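Software notes: replay tool gets a shared clock

The December release of the Fenora replay tool is now on the Hanbridge server. Most of the work went into timing, with a few smaller fixes at the end of this note. Please update before you process any new two-hand recordings.

Until now, each gripper stream was played back on its own clock. For one-hand tasks this made no difference. For two-hand tasks it did, because the left and right streams could drift apart over a long recording, and the planner would then learn a handover that never took place. Nga Bùi went through 210 recordings from the table-setting set and found the drift in all but one of them. It was small in most cases, but in 3 it was large enough that one hand let go before the other had closed.

The new version puts both streams on one clock at load time. It looks for the sync tap at the start of the recording, lines up the two finger-width signals, and then checks the match again at the end. If the two checks disagree, the file is marked and left out of the training list. You can still open a marked file by hand – use the "load anyway" box in the side panel.

After the fix, 209 recordings load cleanly. The remaining one has no sync tap and has been moved to the Trorkinberg folder with the other odd files.

The second change is in the contact labeler. It used to call a contact whenever the finger width stopped changing, and that gave false contacts when a hand simply paused in the air. It now also looks at the wrist view from the other hand, if there is one. Knives were the worst case for the old labeler: the handle is thin, the fingers stop late, and the tray rim can hide the tips.

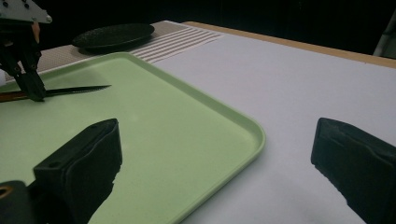

Labels made with the old version are still readable, but they should be rebuilt before they are mixed with new ones. On the Phùng machine a full rebuild takes more than three hours, so start it in the evening if you can.

Smaller fixes: the time slider no longer jumps back when you zoom, left and right keep their colors after a reload, and export now stops with an error if the disk is full. Send bug reports to Nga with the recording name and the tool version.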